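Cutlery drawer too shallow for a tray – where do you keep your knives and forks?

Asked in Kitchen & Dining

We moved into a small rental in Plallamville in October and I love nearly everything about it, but the one kitchen drawer is useless for cutlery. It's so shallow that the Bellari tray from our old place stops it shutting, and if I put things in without a tray they all slide to the back and jam it. I've had the drawer out twice now to rescue a teaspoon.

At the moment everything lives in a mug on the worktop, forks and knives all mixed together, and it tips over if you look at it. There are 2 of us, sometimes four when my sister brings her little one. No wall drilling allowed under the lease. The table is pale and fairly big, so things could live on there if they looked decent. What do people do? Does cutlery have to be in a drawer at all?

3 answers

Answer 1 (marked helpful, 11 votes)

No, it doesn't, and I'd never go back! I gave up on drawers when we had our kitchen redone and the fitter left us without one for weeks. We'd put the cutlery in a plastic basket in the meantime and it was so handy that it stayed.

A few things I've learned along the way. Get a basket with a flat bottom and low sides, low enough that you can see what you're picking up. Stand a couple of old jam jars or cut-down cartons inside it, one for forks, one for knives, one for spoons, or it turns into your mug all over again. Handles up if small hands are going in, and sharp knives somewhere else completely. Line the bottom with a folded tea towel and swap it when you do the wash – crumbs get in no matter how careful you are.

The best bit is laying the table. Carry the whole basket over, put it down towards one side, take out what you need and leave it there for the meal. Anyone who drops a fork can help themselves. When you've eaten, the basket goes back on the worktop and the table gets a wipe. I honestly look forward to it, which my husband finds very funny.

White plastic is good on a pale table because it hardly shows. Mine came from the Ghaffari shop on the high street but any household place will have them.
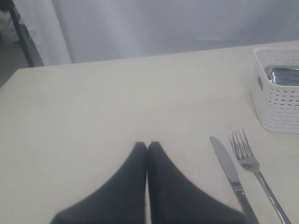

Marcus Kasprzak: the basket idea works for us as well, but do dry everything properly first. I used to tip ours in straight off the draining rack and the fork tines got little brown spots. Now they go on a towel for a bit while I do the pans. They came clean with bicarb, by the way, so don't throw any out if it happens to you.

Good point about the drying! I forgot to say that. I'd also pick a basket with holes or slots in the base if you can find one, and then skip the tea towel.

Answer 2

Have you measured the drawer? Some trays are a lot lower than others. I had a Zodivach one that was hardly deeper than a fork and it fitted a caravan drawer, so it might fit yours. If not, cut a piece of that rubbery non-slip matting to size and lay the cutlery straight on it, all facing the same way. Stops the sliding. It isn't pretty, but you only see it when it's open.

Answer 3

Just keep four of each out and box the rest up. Works in our flat.

Comment from the asker

Thank you all, this is brilliant. I'm going to try the basket with jars first, and put matting in the drawer for tea towels and the tin opener. Box of spares is going on top of the wardrobe. Does anyone know if jam jars scratch the plastic? I've got a few with the labels half soaked off already and I'd like to get it sorted before my sister's next visit.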